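Search the notebook Search

Bin bench, clearing and re-laying, 10 December 2018

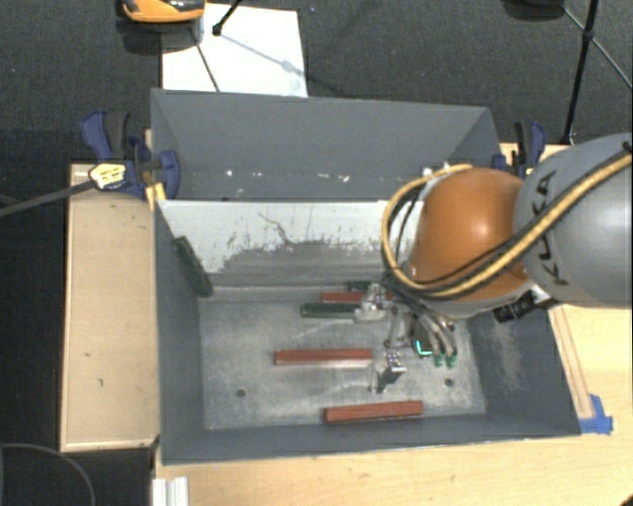 4 min read

Right, so this is mostly for me and for Kristaps, who has the bench after me and will want to know why everything has shifted since he last looked. Red blocks today, in the big grey bin, with the tan board on one side of it and the pale table on the other. I've wanted to get the layout written down properly for ages and kept putting it off (my own fault, I had the whole of last week).

First job was the bin. I do like this bin! It's big, it's the right sort of dark grey, and it doesn't slide about. But the floor of it is getting very tired. There are pale patches all over, plus scuffs and thin light streaks that catch the lamp when you lean over. I went at it with a cloth and warm soapy water, then with the stuff Jurgita keeps in the Kivi tin, and the patches didn't budge. I think they're in the surface now and we should leave them be. Radomír would like to paint it. I am against painting it, and I'm writing that here so it's on record: paint chips, chips get under blocks, and then we've got blocks that rock.

There's a small hole low down on the left of the floor and another at the lower right. Please stop putting tape over them. I peeled off two layers of old tape this morning, and the glue underneath had collected every bit of fluff in the building. If something small goes down a hole, it comes out on the floor and you pick it up, end of story.

Now the blocks. They're the reddish-brown ones from the Zistbridge order, which came in a box of 80, and I've been through the lot on the flat plate. Most are lovely. A few have a corner knocked off, and those have gone in the ice cream tub on the shelf with "NO" on the lid. Somebody had been putting them back in the good box, so I've now written NO on the side as well. The colour varies more than the catalogue let on, and under the bench lamp the sides look paler than the tops, so if you're sorting by shade do it by the window. I spent 20 minutes sorting under the lamp and had to start again, which was a low point.

For the layout itself I didn't want rows. Rows look tidy and tell you very little, and Rasa's notes from February say much the same. So there's one lying flat near the middle and the others spread about with open floor between them. I tried it first with the whole box tipped in, for fun, and it made the most tremendous racket and Žydrūnas came through from next door to see what had fallen over. Sorry, Žydrūnas!

Things I changed along the way:

Moved the tan board in close to the bin. It had been leaning on the wall doing nothing and it's very handy for parking a pencil and the tape measure.

Swept the floor behind. It's that dark textured stuff and it holds on to dust like mad, so the soft broom is useless. Use the stiff one with the green string on the handle.

Took the lamp down one notch. Fewer bright streaks off the metal, though I may put it back up if my eyes complain.

Wiped the table. Two mug rings, one mine.

I also weighed one of the Greltska sample blocks while I was at it, because they'd been sitting in the post tray. It came to 600 g on the kitchen scales, and that's heavier than I'd want for this. They look smart, but I dropped it on the bench from hardly any height and it left a dent, so they can go back. The Hudia people have promised something lighter and I'll hold off ordering more until it's here.

Still to do: a proper lid for the good box, a label for the shelf, and a strip of felt for the spot where the bin rubs on the table. I've got felt at home, left over from the piano stool, so don't buy any. Also the tape measure is bent at the 90 cm mark and gives silly answers past it. Kristaps, if you're measuring the bin, use the steel rule in the second drawer, and put it back in the second drawer, please, because last time I found it in with the teaspoons.

I'm leaving the blocks where they are for tonight. If you need the bin before I'm in, lift them out by hand and stack them on the table, and don't tip it. The kettle's been descaled as well, so help yourself.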